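# Television Drama: Structure and Reception

**Handout 3: The split-timeline series**

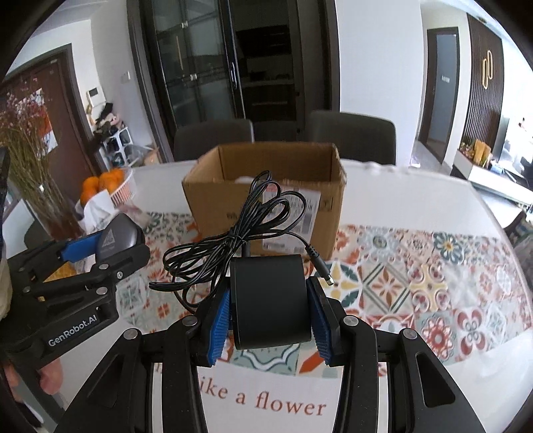 *Two grippers with blue finger pads, a black power adapter and its cable.*

Read this before the August session. Have the pilot of *Usberg* fresh in your mind, and the second episode if you can manage it. Page numbers refer to the course reader.

## 1. What we mean by a split timeline

A split-timeline series tells the story of the same character or group in two or more periods and cuts between them inside a single episode. A flashback is different. It interrupts a main story and then hands control back to it. In a split timeline each strand has its own problem, its own cast and its own ending.

*Usberg* has 2 strands. In the first, Lucienne Roussel's character runs the ferry office as a young widow. In the second, her granddaughter (Lies Smits) comes back to sell the building. The strands share one set, redressed, and one prop, the office ledger.

## 2. How the pilot is built

The pilot runs 46 minutes. Note these points as you watch:

- The first cut between periods comes before the title card, with no caption giving the year. We work it out from the wallpaper and the telephone.
- Cuts usually land on a question. A character asks something in one period and the next scene opens in the other.
- The older strand gets longer scenes. The modern strand is cut faster and uses more music.
- Only one line of dialogue is spoken in both periods: "The boat won't wait." Listen for who says it the second time.

Mieke Peeters, who wrote the pilot, first drafted the strands as separate scripts and joined them later (reader, p. 132). Compare this with *Trerkositz*, where the writers' room planned every cut on cards before any dialogue existed. You can hear the difference. Scenes in *Usberg* often have a proper start and finish, while scenes in *Trerkositz* tend to stop halfway.

## 3. Reception

Early reviews mostly praised the older strand and complained about the modern one. Evelien Van Leeuwen called the sale plot "a long wait in a nice hallway." Viewers on fan boards were kinder to it, especially after the fifth episode, when the granddaughter finally opens the ledger.

Two things to keep apart in your essays:

1. **Preference.** A viewer likes one period better than the other.
2. **Balance.** One strand carries too little of the plot to justify its screen time.

Reviewers mix these up all the time. If you argue that a strand is weak, show it with scene lengths or plot turns and don't rely on the tone of the reviews.

## 4. Terms

**Bridge object:** a prop that appears in both periods.

**Echo line:** dialogue repeated across strands with a changed meaning.

**Late join:** an episode that brings the strands together after keeping them apart. The *Onura* finale is the usual case, and we will screen the last act in class.

## 5. For the session

Pick one cut between periods in the pilot and write a page on it. Say what the last shot before the cut leaves open and whether the next scene answers it. Hrytsenko's chapter on scene endings is useful for this, though it deals mainly with stage plays.

Bring a printed copy. Sanne Verbeke will collect them at the door and return them with comments the following week.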